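Speaker notes: Can machines do the chores yet?
Version for the evening session, December. Talk time without questions is 21 minutes. Slow down on part two.

Opening

Start with the dishwasher question. Ask who in the room has one. Then ask who still stacks it by hand. Same people. The machine washes, and a person does everything before and after the washing. Most of what we call home automation works this way, and so does a lot of shop-floor automation.

State the question once, early: can a general-purpose arm do a chore that somebody would otherwise have to stand there and do? My answer tonight is some of them, slowly, if the chore has been set up for the arm.

Say who I am. Areti Vasilakis, nine years in repair and refurbishing at Daly, the last two on the automation side. I came to this from a bench with a screwdriver on it. I am not selling anything.

Part one: what counts as a chore

Define it by what it asks of the hands. Folding a towel. Wiping a counter. Pulling a part out of a slot and putting another one in. Sorting screws back into the right tray. All of these are boring to a person and most are hard for a machine.

Cloth is hard because it has a new shape every time you pick it up. Counters are easier to wipe, but then somebody leaves a glass there. Stiff parts in known places are the easiest of the lot, and that's where I spend my time.

Mention Rolby here. They ran a towel-folding cell for a hotel laundry. It folded a good towel nicely. Staff ended up laying each towel flat on the infeed first, and a person who has laid a towel flat is most of the way to having folded it. Don't be mean about it, they were open with their numbers and I learned a lot from the visit.

(If the room is mostly household people, stay here longer and cut the gripper section below.)

Part two: what we tried

The job at our Budero site is plain. Used desktop machines come in. Drives come out, get wiped or shredded, and the good boards get tested. A person does a drive swap without looking. We wanted an arm to do the handling part overnight.

Numbers, read them slowly: 1,938 attempts over the trial. An attempt is one pick or one insert. We logged every one, including the silly failures. In the first week the arm could not get through 100 in a row without someone walking over to it. By the end it could, on drives. It never could on processors.

Why drives are easier: they're big, they're boxy, they usually slide on one axis, and if you're a little off, the sleeve guides you in. A processor is thin and you want to hold it by the edges. Squeeze too hard and you have a problem, squeeze too lightly and you have it on the floor.

What goes wrong, in order of how often:
Grip a little off center, part tilts, part jams.
Part seated but not all the way. The arm thinks it's done.
Glare off bare metal confuses the camera.
Somebody moved the fixture and didn't say so.

Pause on the second one. A person feels the last little bit of travel when a part goes home. Our arm had to be told what that feels like, and we got it wrong for weeks.

Also say something on speed. People expect the arm to be fast because they've seen car plants on TV. Ours is careful and slow. I would rather have slow overnight than fast with me standing next to it - but do the cost math for your own shop before you repeat that.

Part three: meeting the machine halfway

Main point of the talk. Every chore we got working, we got working by changing the chore. Give parts a home. Stand them upright so the fingers can come at them. Leave room on both sides for the grip.
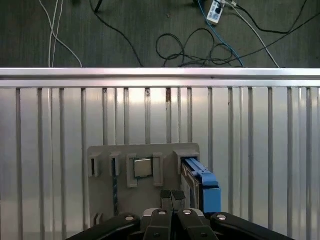 Vibeke Bisgaard read a draft of this talk and disagreed with me here. If you have to print a holder for every part, she wrote, you have moved the work from the hands to the person designing holders, and a small shop doesn't have that person. She wants to know what happens with the odd part that comes in twice a year. I don't have a good answer. For us the odd part still goes to the bench.

Things to say about holders, short:
Brackets printed in plastic are cheap to change. Expect to change them.
A processor and a caddied drive need different openings. Don't try for one bracket that does both.
Check your fixture before you blame the software. I have lost whole afternoons this way.

Lostosar takes the other side and puts the money into better fingers, with plain trays. Worth looking at if your parts change every week.

Back to the house

A kitchen won't be refitted with brackets. People might accept a little, though. We already buy plates that fit the dishwasher rack. I'd guess the first home chores to go will be the ones with stiff things and fixed places: loading racks, putting cans on a shelf. Laundry last.

Closing

Answer the question from the top. Yes for drives, in a fixture, overnight. Not yet for processors. Not yet for towels.

Leave the failure list up during questions. Someone will ask about jobs. Say what happened with us: 2 people moved from pulling drives to testing boards, and both still pull drives when the arm is down.

Water before the questions. Give the clicker back.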